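Goltard estrena pasillo de aperitivos importados y promete precios «de barrio»

La cadena de supermercados Goltard abrió en abril, en su local de Skullstead, un pasillo dedicado por completo a aperitivos importados. La empresa lo anuncia como «la mayor selección de la comarca», una afirmación que no acompaña de ninguna comparación con otras tiendas. Según la nota de prensa, el surtido suma 1.381 referencias entre patatas en tubo, galletas, cereales, algas secas y dulces. La nota no aclara si cada sabor cuenta como un producto distinto, y la respuesta cambia bastante el titular.

El suministro corre a cargo de Ernar, distribuidora que ya trabajaba con dos tiendas de alimentación asiática del centro. El contrato, siempre según Goltard, garantiza reposición semanal y «frescura de origen», expresión curiosa para un tubo de patatas que ha cruzado medio mundo en barco. Preguntada por las fechas de consumo preferente, la distribuidora remite a la etiqueta de cada envase.

El precio es el otro argumento de la campaña. Los carteles de la entrada prometen rebajas de hasta el 40 por ciento sobre el precio recomendado, aunque ese precio recomendado no figura en ninguna parte. En una visita a primera hora de la tarde, las ofertas más llamativas correspondían a formatos pequeños. El coste por kilo, que es lo que permite comparar, aparecía en letra diminuta, y en varias etiquetas no aparecía.

Queda además el asunto del idioma. La normativa obliga a que la información alimentaria, incluidos los alérgenos, esté disponible en castellano, y lo habitual en estos productos es una pegatina añadida por el importador. Goltard asegura que todas las unidades la llevan. Tratándose de mercancía con sésamo, soja, leche o crustáceos, conviene dar la vuelta al envase y comprobarlo antes de pasar por caja.

La reforma del local la firmó el estudio Nouri, que optó por baldas bajas en lugar de las góndolas altas de siempre. El estudio habla de «recuperar la mirada del cliente sobre el conjunto». Para el cliente de cierta edad, en cambio, buena parte del género queda cerca del suelo — y agacharse no figura entre las ventajas anunciadas. Las baldas son gris oscuro con canto blanco, y el suelo, un laminado gris que imita la madera.

La colocación también da que pensar. Los tubos rojos y amarillos, uno de ellos con rótulo en chino, comparten balda con una caja rosa rotulada en coreano, sin separación por país ni por tipo de producto. 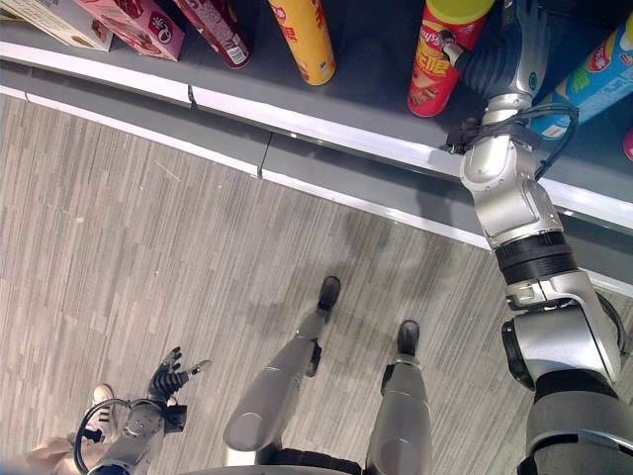
Quien busque un sabor concreto tendrá que guiarse por el color. La cadena sostiene que el orden actual es provisional y que habrá carteles por países «en las próximas semanas», sin precisar cuántas.

Para la apertura se repartieron 2.000 vales de descuento, válidos solo en compras superiores a 31 euros. Es una cantidad considerable para un pasillo donde la gracia consiste en probar una cosa o dos. Los vales no se acumulan con otras promociones y excluyen los lotes de regalo, según se lee en el reverso.

Los comercios pequeños del barrio observan la novedad con más calma de la que cabría suponer. En uno de ellos recuerdan que hace tres años otra gran superficie montó una sección parecida y acabó ocupándola con detergente. Goltard responde que su apuesta es «a largo plazo», pero no ha querido decir qué ventas necesita el pasillo para mantenerse después del verano.

El nuevo espacio comparte horario con el resto del supermercado, salvo el mostrador de degustación, que cierra a las ocho de la tarde.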